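Chapter 4
Cloth and Water

Print | E-mail

Spill a glass of water on a kitchen counter and lay the corner of a dish towel in it. Within seconds a dark patch starts to climb. It moves up the cloth against gravity, with no pump and no motor, and it keeps going well past the edge of the puddle. People have watched this happen for as long as there has been cloth, and it is still one of the best free shows in the house!

In Chapter 3 we looked at single fibers: how long they are, how they bend, what their surfaces are like. Now we put them together. Once fibers are twisted into yarn and yarn is woven or knitted, something new shows up that no single fiber has, and that is the space in between. A piece of cloth is full of gaps. Some are wide enough to see if you hold the fabric up to a window, and others are so narrow that you need a good microscope to find them. Most of this chapter is about those gaps and what water does when it meets them. 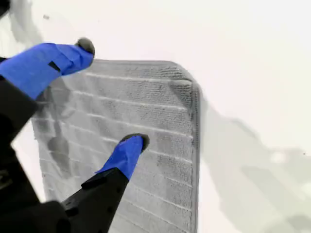
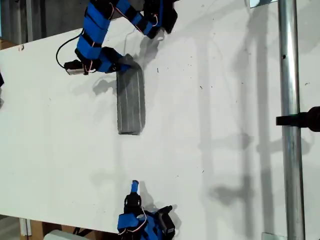
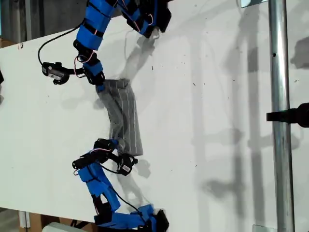

Water molecules pull on one another, and they also pull on many of the surfaces they touch. When the pull toward the surface is strong enough, water creeps along it and drags more water behind. In a narrow gap there is a lot of surface for only a little water, so the creeping goes far. We call this capillary action, and a fabric with many fine gaps is very good at it. Take a microfiber towel like the gray one lying flat in the first picture: its fibers are finer than a strand of silk, and a great many of them fit side by side in a single yarn. More fibers means more surface, and more surface gives the water more to hold on to. A thick bath towel works a bit differently – its loops stand up and trap water between them, much as a hedge traps leaves.

What the fiber is made of matters too. Cotton lets water into the fiber itself, which swells as it takes the water in. Polyester hardly takes in any, so nearly all the water in a polyester cloth sits between the fibers. You can feel the result on laundry day. A cotton T-shirt stays damp at the seams long after a running shirt on the same line is ready to fold.

Canan Kaplan, who has taught weaving for 11 years, starts her students on this topic with strips of old cloth and a tray of colored water. We have borrowed her setup for Activity 4.1. You will hang 6 strips side by side and mark how high the water climbs on each. Please make your guesses first and write them down in pen. The wool strip surprises almost everyone.

Before you read on, think about these:

Why might a brand-new towel soak up water poorly until it has been washed?

Would a tightly woven sheet with 300 threads to the square inch wick faster or slower than a loose one? What else would you want to know?

If water can climb a strip of cloth, what makes it stop?

Keep your answers handy – we come back to the last one in Section 4.3, where the weight of the water finally gets its say.

4.1 Gaps Between the Yarns

Print | E-mail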